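Girkona Packaging Services
Stock Cartons — Upright Tuck-End Series 288

Overview
The Series 288 is a family of small upright cartons for dry goods, stationery, hardware and gift items. The cartons are supplied flat, with a glued side seam and tuck closures at the top and bottom. They may be ordered plain or with one of the stock printed patterns held at the Udton warehouse. Customers who require their own artwork should refer to the section on custom printing.

Construction
All cartons in the series are made from folding boxboard with an uncoated inner surface. The score lines are cut for hand assembly and no tools or adhesive are required. The bottom closure should be folded first and pressed fully home before the carton is filled. Cartons intended for contents with sharp corners should be ordered in the heavier board grade, listed under the suffix H.

The series is not approved for direct contact with moist or greasy food. An inner bag is required for tea, confectionery and similar products.

Printed Patterns
The stock range includes solid colors, narrow stripes, small dots and several checks and tartans. Patterns are printed on the outer surface only. A plain white label area can be added to the front panel of any patterned carton, so that product names, weights and batch details can be applied by the customer with a desktop label printer or by hand.

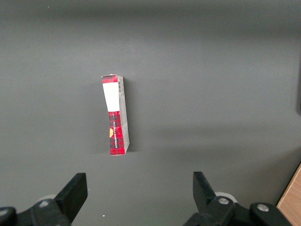
Red and black tartan, with white label area on the upper front.

Small variations in color between production runs are normal. Customers who need a close match across a large display are advised to place the full quantity on a single order. Pattern alignment at the side seam is not guaranteed.

Storage and Handling
Flat cartons should be kept in their outer wrap, on a level shelf, away from direct sunlight and heating pipes. Tall cartons can bow at the middle of the front panel if they are stored under load or assembled and left empty for long periods. Assembled cartons should not be stacked on their sides — the narrow panels are not designed to carry weight in that position.

Ordering
Stock patterns are sold in packs of 51. Single-carton samples are available on request and are charged at cost, with the charge credited against a first order. Orders of up to 3000 cartons are normally filled from Udton. Larger orders are produced at the Tavares plant and require written confirmation of the delivery schedule.

Custom Printing
Artwork must be submitted on the template for the chosen size. A printed proof is sent for approval before production begins, and changes made after approval are charged separately. Inquiries about artwork should be addressed to Latifa Hegazy, Print Services.

Returns
Unopened packs in a stock pattern may be returned in their original wrap. Custom cartons, opened packs and samples are not returnable. Claims for transit damage should be sent to Kári Blöndal, Customer Accounts, quoting the order number and form 908.

Page last revised Feb 8, 2026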